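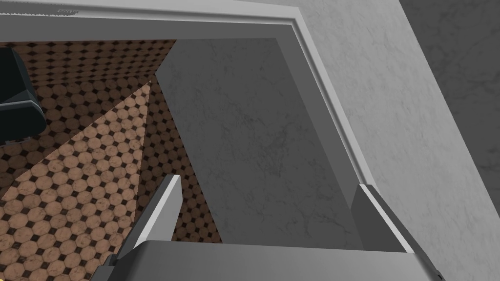
An die Teilnehmerinnen und Teilnehmer der Liste Zellenbetrieb,

zu der unten zitierten Anfrage der Arbeitsgruppe Folton nimmt die Betriebsstelle Astinthorpe wie folgt Stellung. Die beschriebene Abweichung der Handkamera ist hier bekannt und trat im Juni auch an unserer Simulationszelle auf. Ursache war eine Kameratransformation, die nach dem Wechsel des Greifermodells nicht neu eingetragen worden war. Für die Prüfung genügt zunächst ein gerendertes Bild bei geöffnetem Greifer: Beide Finger müssen vollständig erkennbar sein, und der Greiferkörper darf als breites Band am unteren Bildrand liegen, ohne den Raum zwischen den Fingern zu verdecken. Mit der profilierten weißen Einfassung hinter den Fingern lässt sich außerdem eine gerade Kante zum Vergleich heranziehen. Weicht ihr Verlauf vom Referenzbild derselben Pose ab, ist die Transformation zu korrigieren, bevor weitere Läufe gestartet werden.

Am 7. des Monats schrieb die Arbeitsgruppe Folton:

> Sehr geehrte Damen und Herren,
>
> seit der Umstellung auf die neue Greiferbeschreibung schließen die Finger in unserer Zelle regelmäßig neben dem Objekt. Der Versatz beträgt bei flachen, hochkant stehenden Gegenständen 8 mm, bei Würfeln fällt er kaum auf. Die Gelenkwerte sind nach unserer Prüfung in Ordnung. Wir haben die Zelle 2-mal neu aufgesetzt, ohne Änderung. Die Konfiguration wurde mit dem Werkzeug Dvorak erzeugt, die Kollisionskörper stammen aus dem Paket Nitotex.
>
> Wir bitten um Auskunft, in welcher Reihenfolge die Einstellungen zu prüfen sind und ob die Fingergeometrie aus Nitotex unverändert übernommen werden kann.
>
> Mit freundlichen Grüßen
> Arbeitsgruppe Folton

Zur Reihenfolge: Zuerst ist der Werkzeugmittelpunkt zu kontrollieren. Dvorak übernimmt beim Export den Wert aus der zuletzt geladenen Greiferbeschreibung, auch wenn im Projekt bereits eine andere hinterlegt ist. Der Eintrag muss deshalb nach jedem Export von Hand verglichen werden. Erst danach folgt die Kameratransformation, zuletzt die Kollisionsgeometrie. Wer in umgekehrter Folge vorgeht, gleicht unter Umständen einen Fehler durch einen zweiten aus.

Dass der Versatz bei Würfeln kaum auffällt, entspricht unseren Beobachtungen. Wir empfehlen als Prüfkörper ein schmales, flaches Objekt, das auf der Kante steht, und eine Anfahrt von oben mit geöffneten Fingern.
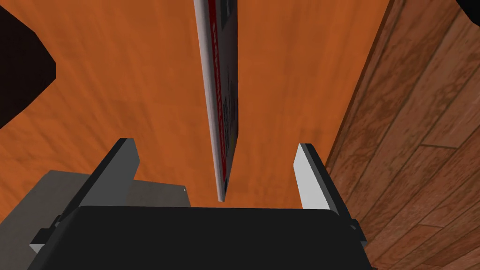

Die Anfahrt ist vor dem Schließen anzuhalten und aus derselben Pose 3-mal zu wiederholen. Zu notieren ist jeweils der Abstand zwischen Objekt und linkem sowie rechtem Finger, gemessen im Simulator und nicht im Kamerabild. Bleibt die Differenz über alle Wiederholungen gleich, liegt der Fehler in der Konfiguration. Schwankt sie, ist zunächst die Schrittweite der Physikberechnung zu überprüfen.

Die Fingergeometrie aus Nitotex kann übernommen werden, jedoch nur die vereinfachten Körper. Die fein aufgelösten Netze führten bei uns zu Kontakten, bevor die Finger das Objekt sichtbar erreicht hatten – die Greifkraft wurde dann zu früh aufgebaut.

Um Rückmeldung der Messwerte über diese Liste wird gebeten. Die alte Konfigurationsdatei ist bis dahin aufzubewahren.

Mit freundlichen Grüßen
Betriebsstelle Astinthorpe
Simulation und Zellenpflege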